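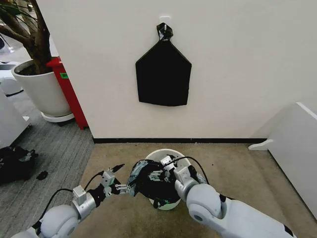 Fabric Corner, Nimeveck Studio

Posted 23 Nov 2018 by Ragnvald Dahlgren

The fabric corner is at the far end of the studio, past the cutting tables, next to the big potted tree. We set it up in August when the old storage closet went over to the Bloxham group for their paper stock. Several people at the Jernanbridge site have asked how we keep cloth in an open room without shelves, so this page covers the corner and what goes where. The floor plan and the sign-out sheet are on the Trivent drive under Rooms.

The corner holds black fabric. Colored and printed cloth stays in the drawers under the cutting tables, and anything longer than 12 feet stays on the roll rack.

Black cloth at the bucket, bag on the wall behind it, more black fabric on the grey carpet at left.

The bag

Black fabric, with a pointed top that gathers into a loop handle. It hangs flat on a small white adhesive hook. The bag is for finished pieces only, folded once and put in with the fold down. Take it off the hook before you put anything in it. If you push cloth in while it's hanging, the hook takes the whole pull.

The same bag goes to the Thursday class, so if the hook has nothing on it, check the classroom first and the sign-out sheet second.

The hook

Adhesive, no screws. The building doesn't let us drill that wall. We had two come off in the first month, both put up on the same day the wall was wiped down with soap. The third was put up the slow way: wall wiped with rubbing alcohol, left an hour, hook pressed on and held for a full minute, nothing hung on it until the next day. It has stayed up. The package gives a weight limit and we go by half of it. Spare hooks are in the drawer with the chalk and the tape measures.

Please don't move it lower. At the present height the loop handle is easy to reach and the bag clears the baseboard when it's full.

The bucket

Round and white, kept on the floor. It takes loose black pieces that are big enough to use again. A white bucket was chosen for black cloth on purpose. You can tell at a glance how full it is, and a small piece left in the bottom doesn't get missed.

Cloth can go in crumpled. It gets pressed before it's used anyway, and folding small pieces neatly was taking longer than sewing them. What we do ask is that you shake each piece out over the floor first. Pins go back to the pin dish. If you feel something hard in the cloth, stop and look.

No wet cloth in the bucket. Damp pieces go over the rail by the sink and come back the next day.

The heap on the carpet

Black fabric waiting to be sorted goes on the grey striped carpet to the left. It should stay in one heap. The routine is to take from the top, look at both sides, and decide:

Bigger than two hands, no holes: bucket.
Bigger than two hands, with a hole or a bad stain: cut out the good part, then bucket.
Smaller than two hands: scrap jar on the windowsill.
Finished piece that got mixed in: bag.

Small scraps get away from the heap and are hard to spot from standing height, so have a look along the edges when you think you're done. The ones that slide out to the side are the ones that end up in the vacuum.

If you can't finish a heap, leave a note on the board with the time you stopped. Nothing else is needed. The next person picks it up from there.

The mat

The beige carpet mat in front of the wall has small dark specks in it, and they look a good deal like lint. New people try to pick them off. Real lint comes up with the rubber brush, short strokes, toward the door. The mat gets vacuumed Mondays and the grey carpet gets done at the same time, including the strip along the black baseboard where thread collects.

The mat marks the working area. Keep the bucket on that side and the unsorted heap on the grey side and the sorting goes much faster. We tried it the other way for a couple of weeks and kept putting sorted pieces back in the wrong pile.

The tree

It was in the room before we were. The white planter is heavy and stays where it is. It gets a small can of water every second week, and the schedule is taped inside the cupboard door. Don't drape cloth over the branches, even for a minute. Soil on black cotton brushes off if it's dry and doesn't if it isn't.

Leaves on the floor go in the compost tub in the kitchen.

What the corner has taken in so far

635 pieces logged since August, most of them cotton and the rest a mix of knits and lining. Some 26 have been sent over to Jernanbridge for their costume box. The log only counts what goes into the bucket and the bag. Scrap jar pieces aren't counted.

Lost-looking items

We've had socks, one glove and the lining of somebody's coat come through the heap. If a piece looks like part of a garment that someone might want back, pin a paper tag to it with the date and put it on the shelf by the front desk. It stays there until the end of the month, then it gets sorted like the rest.

Dropping off cloth

Black fabric can be left at the front desk any weekday before 4. Please wash it first and cut off zippers and buttons. Bags of mixed colors will be accepted but may sit a while before somebody gets to them. We can't take foam, fur, or anything with glue on the back.

Questions about the corner go to me at the studio. For the roll rack and the drawers, ask at the front desk.

Studio pages: Cutting Tables | Roll Rack | Fabric Corner | Sink and Rail | Front Desk Shelf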